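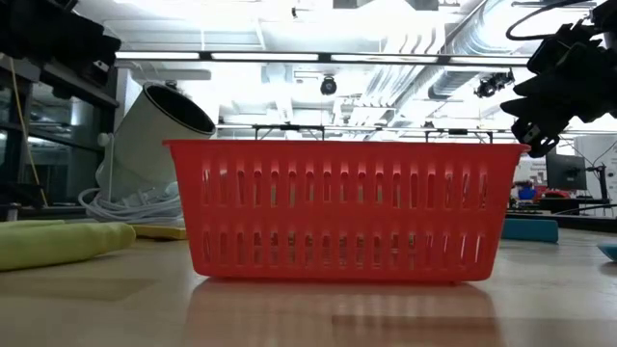

Red basket on the bench, two rows of slots.

March, gin run no. 4 on the small copper pot

Started late this morning, well after ten, as I could not find the blue gasket for the column clamp and ended up using one of the white ones. It held fine. I gave the joint a flour paste anyway, the way Rhodri Gwilliam showed me when I first got the still, and I have never been sorry for the extra five minutes.

Base was the neutral spirit from the Jorkow wheat wash, cut down with bottled water (our tap water has been cloudy since they dug up the road). I gave the juniper and coriander an overnight soak in the pot this time and kept everything else for the gin basket. Last run had the orange peel in the pot as well and I thought it came out a bit like marmalade, though Samuel liked it so much that he took the whole jar home with him, so who am I to say.

Basket load: angelica root, a small piece of orris, lemon peel with as much of the pith off as I had patience for, two cardamom pods, and a pinch of the dried elderflower from Fostmont. I packed it looser than before. Last time I pushed it all down with a spoon and I am fairly sure the vapor found one path up the side and ignored the rest — the stuff in the middle came out smelling almost as fresh as it went in.

Heat on full until the bottom of the column got too warm to keep a hand on, then right down. First drops came after 60 minutes, slower than I remember, but the shed was cold and I had more liquid in the pot than usual. Threw away the first 90 ml. It had that sharp nail-polish edge and I never feel bad about losing it.

Then the lovely part! I collected in small jars, 9 of them, numbered on masking tape. Jars 1 and 2 are nearly all citrus. Jar 3 is where the juniper comes in properly, and 4 through 6 are what I would happily drink on their own with a little water. Jar 7 is earthier, quite nice, maybe the angelica. Jar 8 I keep changing my mind about. Jar 9 is wet cardboard and stewed tea, so that one goes in the bottle for the next cleaning run.

The Sustico thermometer read a couple of degrees higher than the old dial one all the way through. I do not know which to believe yet. Would whoever borrows the still next please put both of them in a pan of boiling water and write the numbers in here? I keep meaning to and then it is suppertime.

Blend so far is jars 2 through 7 with cloths over them to air until tomorrow. Will cut with water a little at a time, and if it goes cloudy I will leave out jar 7 and try again.

Column rinsed and hung up. Pot still needs a citric acid wash. We are almost out of coriander.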